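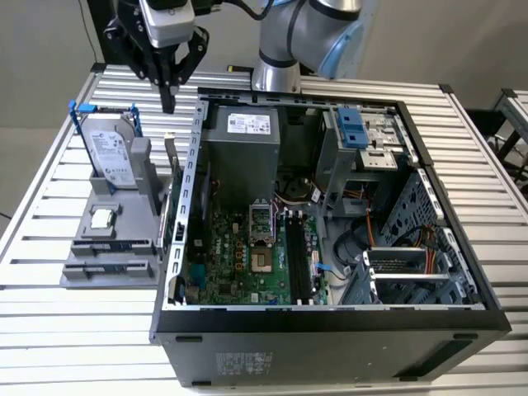
Home Tips Kitchen Workshop Laundry Contact

Filed under: Workshop > Old electronics

I put off dealing with our old desktop for three years. It sat under the stairs with a coat on top of it, and every spring I'd swear this was the year. Well, this April I finally got the screwdriver out!

First things first: unplug everything, then hold the power button in for ten seconds. Lay the tower on its side somewhere with good light and take the panel off. I keep a muffin tin next to me for the screws — one cup for the case, one for the drives, and so on. My friend Meinir Edwards uses an egg carton and labels it in pencil, and hers has a lid, so she wins.
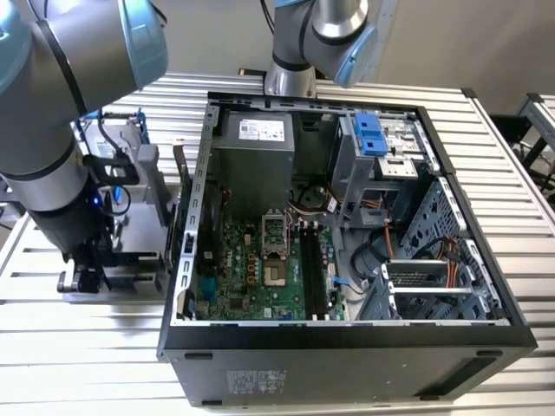

Dust next. Take the whole thing outside if you can (trust me on this, I did my first one over the kitchen table). Short bursts of canned air, with the can upright, and a finger on the fan so it doesn't spin. A soft, clean paintbrush gets into the corners. No vacuum cleaner inside the case, please, and no damp cloths either.

Drives come out before anything gets donated or recycled. Mine had 1572 family photos on it that I'd forgotten all about, so copy first and wipe later. Memory is easy: push the latches back, lift the stick by its ends and keep your fingers off the gold edge.

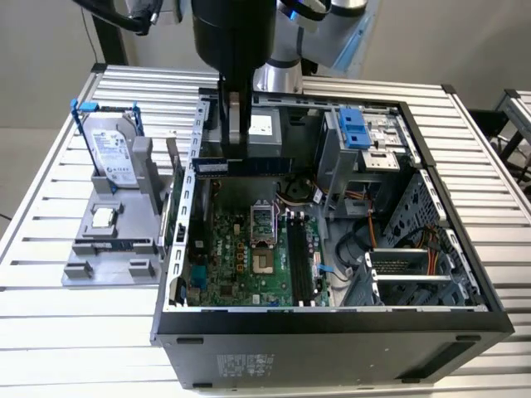 Hold memory by the ends, with the gold contacts facing down toward the board.

Small parts go in a padded envelope with the date on the front. The empty case went to the drop-off in Evbridge, which takes electronics until 8 in the evening. Bring the power cord too, they want those as well.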